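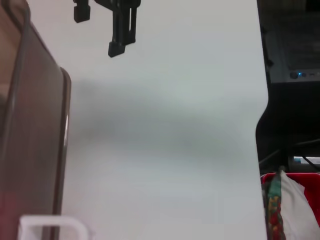

Section 4: Setting up the Gwynne table and the side storage

Okay, by now you should have the legs on and the top sitting where you want it (if you don't, go back to Section 3, I'll wait). This part covers getting the white top ready to use and parking the upright stuff along one side of it. I've set up the Gwynne three times now, once at home and twice at the Bromcombe workshop, and I got faster each time, mostly by doing things in the order I've put them in here.

You'll want a soft cloth, a bowl of warm water with a drop of dish soap, a level, a pencil, and the bag of felt dots marked 189. The dots come in the same box as the leg bolts, and I threw mine out the first time!

1. Turn the top so the curved edge faces the side you walk past. The top isn't a plain rectangle, it has an inward curve along the edge, and I like that curve next to my chair or wherever people squeeze by. If your room only works the other way around, go ahead and flip the plan. Everything after this still applies, just mirrored.

2. Check the level both ways, long side first. My floor at home is terrible and I ended up winding one foot out almost all the way. If a foot feels like it's about to come off its thread, stop and put a shim under it.

CAUTION: Don't lift the table by the top to get at the feet. Get somebody to hold the leg frame while you turn. Emrys Nicholas tried it alone at Bromcombe and we had to order a new bracket (part 202, in case you need one too).

3. Wipe the top down with the soapy cloth, then again with plain water, and dry it. The finish is matte, and in my experience it hangs on to smears a lot longer than a shiny top does. Skip the furniture polish. I tried it on a corner and that corner looked greasy for weeks.

4. Decide which side gets the uprights. By uprights I mean anything flat you want standing on edge: panels, boards, folders, trays, that big tablet sleeve you never know where to put. I keep mine on the left, on the opposite side from the curve, and leave the middle of the top as working space. It's worth standing there for a minute and pretending to work before you commit (I really do this, arms out and everything).

NOTE: A tall panel throws a shadow across a white top, and it'll bug you if you do close work. Move your lamp around before you settle on a spot. I ended up with mine higher than I expected, 49 inches off the floor.

5. Stand the tallest piece up first and lean it a little toward whatever is going to support it. Dead vertical looks neat but it tips if you bump the table. Smaller pieces go next to it with a bit of air between them so you can get your fingers in.

6. Put the thinner slabs in together, with their rounded corners up if they have them. Sharp corners at the top catch sleeves. I keep the gray ones side by side and the brown wood-look strip next to them, and I can find the one I want without pulling the whole lot out.
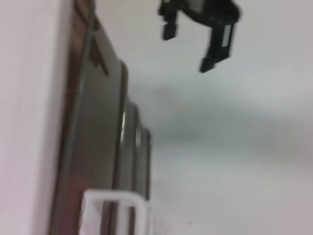
7. Bring the white plastic piece up in front of the lower part of the uprights. Don't push it in tight. You want the pieces to slide without a fight, and if one squeaks when you pull it you've gone too far, so back it off a hair.

8. Stick a felt dot under each corner of anything with a metal rim. Press for a slow count of ten. The rims look smooth, but they'll mark a white top if you drag them, and I have a gray line at home to prove it.

9. Give the table a good nudge with your hip. Go on, a proper one! If something slides, go back to step 5 and add some lean. If it only wobbles and settles, you're fine.

CAUTION: If small kids use the room, skip the tall panel completely or fix it to the wall with the Zistia strap kit. Leaning and a plastic stop won't hold up against a four-year-old.

Cleaning after the first week

Pull the uprights out one at a time and wipe where they stood. Dust packs in along the bottom, especially behind the white piece. I use a dry paintbrush for that bit and it takes a couple of minutes.

Spare felt dots, shims, and the plastic pieces are all listed under Driltari 426 in the parts pages. Drawer runners are in Section 5.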